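Chapter 9
Gradient, Surface and Walking Time

Before a route can be graded, its walking time must be estimated. This chapter deals with the estimate for a single party on a marked path. Unmarked ground is left to the next chapter.

Three quantities are needed: the distance along the path, the total height gained and the state of the surface. Distance is measured on the map and corrected for bends. Height gained is the sum of all climbs, and must not be confused with the difference in height between start and finish. On the Custley ridge path the two differ by 50 metres, owing to a dip before the final rise.
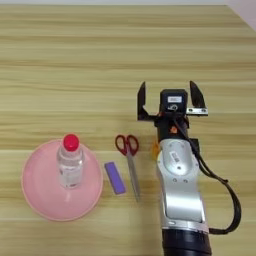
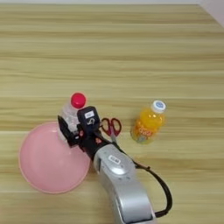
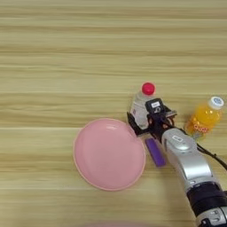
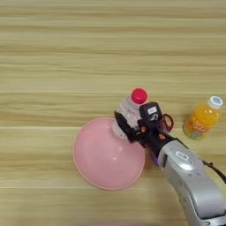

Page last changed: October, V. Halonen

9.1 Terms used

Ascent: the sum of all upward sections, in metres.
Stage: a length of path with one surface and a steady slope.
Halt: any stop long enough to be entered in the log.

The worked route in this chapter runs from Stellonlow to the summit of Rathore, at 1184 metres. It is divided into stages at each change of surface. Loose stone is treated separately from firm stone, even where the slope is the same. Halts are left out of the walking time and added at the end.

Readers who have not met contour intervals should first work through Chapter 2. The stage log for the descent to Ondar was kept by Kojo Fiadzo and is used again in section 9.4.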